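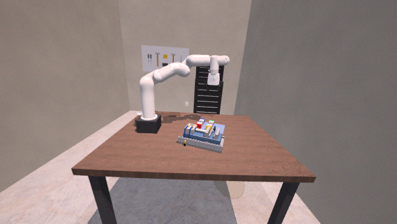

Talk notes: What we threw away when we tidied the parish archive
Dastcombe Local History evening. Slot is 20 mins plus questions. Speak slower than last time.

Opening

Thank Rajeshwari for the introduction, whatever she says in it. If she mentions the flood, let her have the flood. I wasn't there for it and she tells it better.

Start with the cardboard box. Hold up the lid. It says MISC in three different hands, one of them mine. Ask who has a box like this at home. Wait for the hands. Put own hand up.

Slide 2: the shelf list, 1974

Typed, single-spaced, 400 entries. Entry 212 reads "Various". Entry 213 reads "Various (other)". Leave time for this one, it usually gets a laugh.

Then the serious bit. Whoever typed it knew what was in both. They could have walked to the shelf and put a hand on the right bundle. The list was written by somebody who didn't need it, for somebody who would have needed a good deal more.

Slide 3: what we decided to keep

When Noel Manalo and I took over we had two rooms and were told we'd soon have one. So we wrote rules. Read them out:
Keep anything signed.
Keep anything with a date on it.
Keep one copy of anything printed.
Everything else goes on the table and we argue.

The table was where it all went wrong. We are both polite people. Noel gave way on seed catalogues and I gave way on bus timetables, and between us we politely disposed of the only complete run of Brullano bus timetables in the county. I had an email about it from a man in Wales. Don't read out the email.

Slide 4: the Pladora ledgers

Explain what Pladora was for the younger ones – a shop, drapery at the front, hats upstairs, closed before I was born. Five ledgers. By our own rules they should have stayed, being signed and dated on every page. They nearly went because they were filed under "Hats".

Mylene Navarro came in looking for her great-aunt and found her in the second ledger, owing for a pair of gloves. She owed for them in the third as well. By the fourth she had married the assistant manager and the debt isn't mentioned again. Pause here. No comment needed.

Slide 5: scanning, and why it isn't the answer

Somebody will ask why we don't just scan the lot. Get in first.
2,000 sheets done so far. Almost 500 of those have to be done again, mainly my fault: I named them by what I thought they were. "Letter, cross" is not a file name. There are eleven of them.
Jericho Gatchalian has since written a naming scheme on one side of A4. It is very good. I have it pinned up and I still have to look at it every time.

Mention that a scan doesn't tell you what was folded inside what. The bundle order matters. We untied things in the first week that we shouldn't have untied. If short of time, skip the string.

(The string: Koyama bequest, pink tape on one half, green on the other. We put all the tape in a jar. The colours meant something. We still have the jar.)

Slide 6: what to do with your own box

Write on the photographs, on the back, in pencil, near the edge. Surnames as well. "Me and Jean" is no help to anyone except you and Jean.
Don't laminate.
Don't use the good sticky tape either.
If you're going to throw something out, ring us first. The number is on the handout. It goes to Noel.

Questions

Likely ones: parking, the flood, whether we have anything on the railway (yes, too much), whether Libor Skála's map is ever coming back from the framer's. Answer to the last is that he says March.

Take the box lid home afterwards. Left it behind in the hall last time and it got recycled, and this is the replacement.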